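Subject: Re: [typing-aches] Wrist pain after long editing days
From: Saodah Pangaribuan
To: the list

Evia wrote:
> I've been copyediting full time since July and by 3 in the afternoon
> the outside of my right wrist is burning. I already bought a padded
> rest and it made things worse, if anything. Do people here change
> their hardware first or their habits? I'd rather not spend a fortune
> finding out.

Evia, welcome! I'm so glad you wrote, I was in the same spot when I started on the Illier dictionary and I love talking about this stuff.

Habits first, in my case, and the best one cost nothing. I moved the keyboard to the left. Most of us have a number pad we never touch, and it pushes the mouse so far out that your elbow wings away from your body all day long. I slid everything over until the B key lined up with my belly button (try it, it looks silly for a day) and the mouse came in right next to my hip. The burning on the little-finger side eased up within 8 days. Yours may be something else, so please see a doctor if you get numbness.

The second thing was learning to do more from the keyboard. In tracked changes you can jump to the next change, accept it and move on without reaching for anything. I taped seven shortcuts to the bottom of the screen and took each one down when my hands knew it. By the time we sent Zanaver the last chapters I was down to two, and whole pages went by with no clicking at all – such a nice feeling!

About the padded rest: mine went in a drawer too. Leaning on it while I moved pinned my wrist and made me swing the hand side to side. Now I let the forearm slide and use the shoulder more.
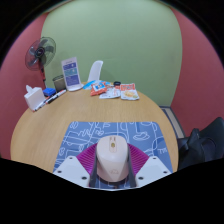
Pink mouse, blue pad, round table.

On hardware, size matters more to me than shape. I tried a vertical one from a friend for three weeks and liked it for reading, hated it for selecting single commas. A plain one that fills your palm so you aren't pinching it is a fine place to begin. Turn the pointer speed up a notch too, it takes an afternoon to get used to.

Savolainen posted a great set of forearm stretches here a while back, 42 seconds a side, and I still do them while the kettle boils. Could somebody dig up the link? My archive search keeps timing out.

Let us know how the keyboard move goes, Evia, and which hand you use for the mouse. I have a lot to say about switching hands!

Saodah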